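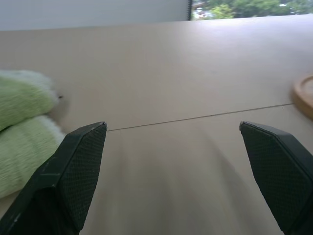

I was dead against the Neron when it arrived in our key room. There are two of us on the desk at Grositden, we look after 380 holiday lets between us, and I'd been sorting keys perfectly well by hand, thank you very much. I've had it since August, so I think I can give it a fair write-up now.

The job it took over is the dull one. Keys come back, somebody has to hang each set up for the next guest, and on changeover mornings that used to be me until gone 11, with the phone ringing behind me the whole time. Now I put a set down, press go and answer the phone — bliss!
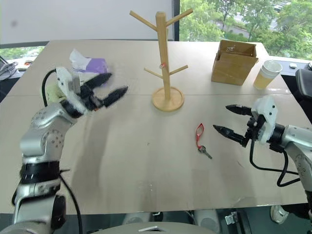

*Two arms, one key on its fob, and the wooden mug tree as the key stand.*

Setting up took one long afternoon. Isberg sent a fitter and a manual the size of a loaf, and I'd say skip to chapter four, where the useful bits are. The stand is an ordinary mug tree, by the way. Chidiac sell a proper metal rack to go with it and we tried one for a fortnight, but the hooks were too shallow for our bigger bunches, so back it went.

What it does well: anything on a loop. A nice long loop gives it something to aim for, and we've swapped most of our sets over to them (I threaded them myself in front of the telly). Bare split rings are another matter. It dithers over those, and I still do them by hand.

It's slow, mind. I can hang 20 sets while it does a handful, and my colleague, who is faster than me, finds it painful to watch. My advice is don't watch! Turn your chair round and get on with the booking forms.

As for the work itself, I do more talking to guests now and less standing up, and my back is grateful. I do miss the quiet half hour with the radio, though. We also had a proper grumble with the manager about hours before it came, and got it in writing that nobody's would be cut. Get that sorted before you sign anything. 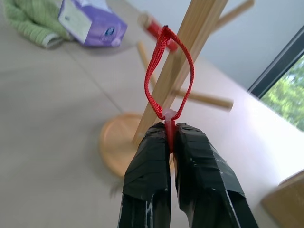

The other niggle is the upkeep. Wiping down and checking over is my job now, 40 minutes a week that wasn't in the brochure, and the helpline shuts at 4 pm, just when our late returns start coming in. Four stars from me, and it'd be five if they kept the phones on until six.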